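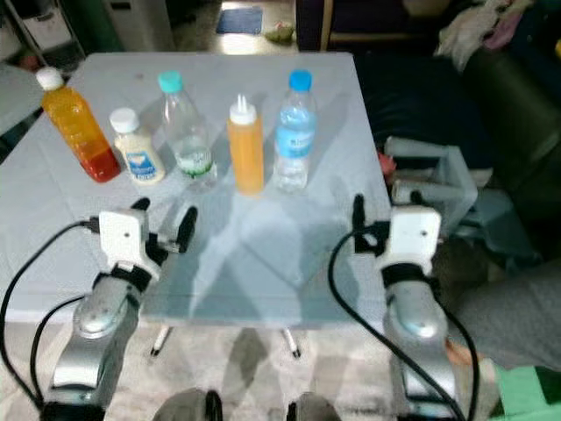 Reduction prints drift because the paper moves, one reader wrote under my last post, and no amount of work on the pins will fix a sheet that has changed size between the second color and the third. The comment went on to say that I should stop shaving registration tabs and buy a hygrometer.

30/11/2018 - by Nernance
6 min read

I bought a hygrometer. The comment was half right, and I want to set down the half that applies to a small press in an unheated room.

First, the setup. The print in question is a five-color reduction linocut of the old grain silos at Kumthorpe, after a sketch I made from the sea wall. A reduction print uses a single block. You cut, print the whole edition in the lightest color, cut away more, print the next color on top, and so on until most of the block is gone. There is no going back for a spare sheet. If the third color lands a millimeter to the left on half the edition, half the edition is scrap.

I use plastic pins and tabs taped to a plywood jig. The block drops into an L-shaped stop in the jig and gets wedged with a strip of card. The paper is Åberg smooth, 258 gsm, cut to size with the grain running the short way. I have used it for every edition since I gave up on Japanese papers, which I could never keep flat.

The drift showed up in the silo print as a pale halo on the right side of every vertical. On the left side the dark overlapped the light cleanly. If the halo had been on random sides I would have blamed my hands. A consistent halo means a consistent cause, and I could think of three: the block was sitting differently in the stop, the tabs had stretched, or the sheet had grown.

The block was easy to check. I printed the same state on tracing film, took the block out, put it back, and printed again on the same film. The two impressions matched under a loupe. I did this for an entire evening and got the same result every time.

The tabs took longer. My log has 1,607 impressions on the current set, spread over several editions, and the holes have certainly worn. But a worn hole gives you slop in both directions, and I wasn't seeing that. I replaced them anyway. The halo stayed.
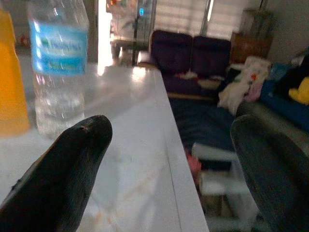
That leaves the paper. I cut a test strip the full width of the sheet, scored a fine line near each end, and measured between the lines every morning before I lit the heater and every evening after it had been running. The strip was longer in the morning. The difference was small, less than the width of a pencil line, but it went the same way each day and it was measured across the grain, where a sheet moves most. Paper fibers swell in thickness far more than in length, so a damp sheet gets wider across the grain and hardly changes along it. My verticals run along the grain. The halo fits.

Where I part ways with the comment is on the pins. The sheet is held at the left edge, so all the growth gets pushed to the right. Moving the pins to the center of the top edge splits the error between the two sides. It doesn't remove any of it, but half a pencil line on each side disappears under an ordinary overlap, and a whole one doesn't. So I moved the pins. It took a new jig and a drill bit I didn't own.

The other change is to stop printing first thing. I now hang the sheets in the press room overnight, run the heater until the reading settles, and only then ink up. It costs me the morning. In October I was printing before work, which was the worst possible time, and the sheets that went down in that month are the ones with the widest halos.

A note on the block surface, since I was asked about that as well. I sand new lino with 800 grit, wet, in small circles, then wipe it down and let it sit for a day. Coarser paper leaves scratches that print as faint lines in the flat areas. Finer makes the ink bead, at least with the oil inks I use. I have read that some people skip sanding altogether. On a print with a big open sky I would not.

Results so far: the first three colors are down on the restarted edition, and the overlap on the right matches the overlap on the left on every sheet I have put under the loupe. Color four is a warm gray that I mixed too dark and have been cutting with extender all week. I'll print it when the room behaves. Color five is nearly black and will hide a good deal.

The rejects from the first attempt are in the plan chest. I'm using the backs for proofs.

Home Prints Press notes Archive Contact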